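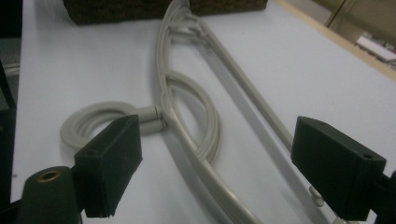
Home | Notes | Opinion | Archive

November 4, 2022
By Mekdes Tufa

Most arguments about training data for manipulation are arguments about volume. The Pluselano set has 3298 demonstrations, and that figure gets quoted first in every review. I would rather be told how many of them differ from one another.

Thin, light parts are a good test. They overlap, they hook, and two of them on a table can lie in more ways than one operator will think to try. If the operator tidies the table before each take, the policy learns tidy tables. At Volholm we saw this in March: 100 clean takes of a single hanger added less than 6 takes with a second one in play.
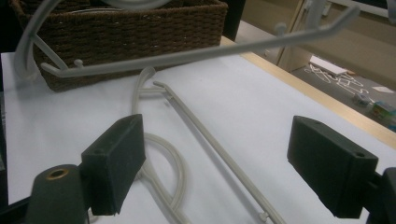
My position is that the starting layout should be logged as carefully as the grasp. Record who set it and whether it was reset by hand. Keep the failed takes too – a missed closure on a narrow bar says where the margin is. Veltska discards them at intake, and I think that is a mistake.

Collection is slower this way. A lab with a fixed budget should accept 155 varied takes and stop there until the held-out layouts have been scored.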